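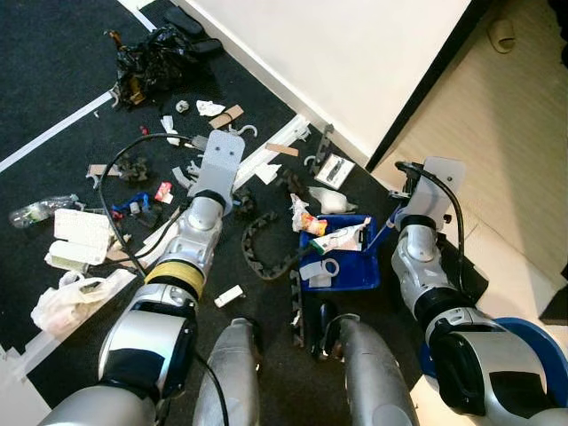 Giltstead Floor-Clearing Cell: Set-up and Maintenance of the Dual-Arm Unit

Student project report, submitted Tuesday, March 4, 2025
Author: Iestyn Rowlands

1. Purpose of the report

The project concerned the preparation and upkeep of the dual-arm robot in the Giltstead teaching workshop. The robot is required to pick up loose household waste from a carpeted area and sort it. The sorting software was developed by another group under the name Flirka and is reported separately. The present report deals with the machine, its cables, its grippers and the floor on which it works.

2. Work area

The work area is a piece of dark carpet marked with strips of white tape. The tape serves as a reference for the head camera and must be replaced when it lifts or becomes dirty. The beige tiled floor beyond the carpet lies outside the task, and objects on it are to be ignored by the software.

The test litter is chosen to be awkward. Plastic bags, both black and white, crumple into shapes that are hard to grip. A clear bottle gives weak depth readings on dark carpet. Flat card offers very little edge to a plate gripper. Longer items, such as the white plastic rail, must be lifted near the middle or they swing against the other arm. A blue tray stands among the litter.

3. Cable routing

Each gripper has a black cable which runs back along the arm. At the start of the project the cable on the left arm was tied close to the wrist, and the controller log showed 806 short losses of signal in one week. The ties were removed and the cable was given a free loop at the gripper. The loop is wide and can pass over the litter, so the approach path was raised to keep it clear of the bags.

In the 2,202 cycles run after the change, 2 losses of signal were recorded. Both occurred with the left arm at full stretch.

4. Grippers and padding

The gripper plates are wiped with a dry cloth before each session, as dust from the carpet reduces their hold on thin plastic. The fixings are checked by hand at the same time. A plate that has moved must be set square again and the calibration repeated – a small error at the plate is enough to miss a piece of card altogether.

The yellow padded band on the left arm, near the elbow joint, is inspected weekly for splits. It should not be allowed to slide towards the joint, where it could be pinched.

5. Calibration

Calibration was carried out with the Basudex routine, in which each arm touches a series of points along the tape. The full routine was completed in December and again after the cable work. It must be run with the carpet clear of litter. On one occasion this was overlooked and a bag was dragged across the reference points, so the results of that session were discarded.

6. Results and further work

Over the final test period the robot attempted 1,064 picks without a stop caused by a cable or gripper fault. Picks which failed for other reasons, mostly with flat card, are listed in the Flirka report.

It is recommended that the Zanetti cable clips held in the workshop store be tried on the upper part of the left arm, and that the carpet be fixed down at its edges. The weekly check sheet should remain with the controller and be signed by whoever starts the machine.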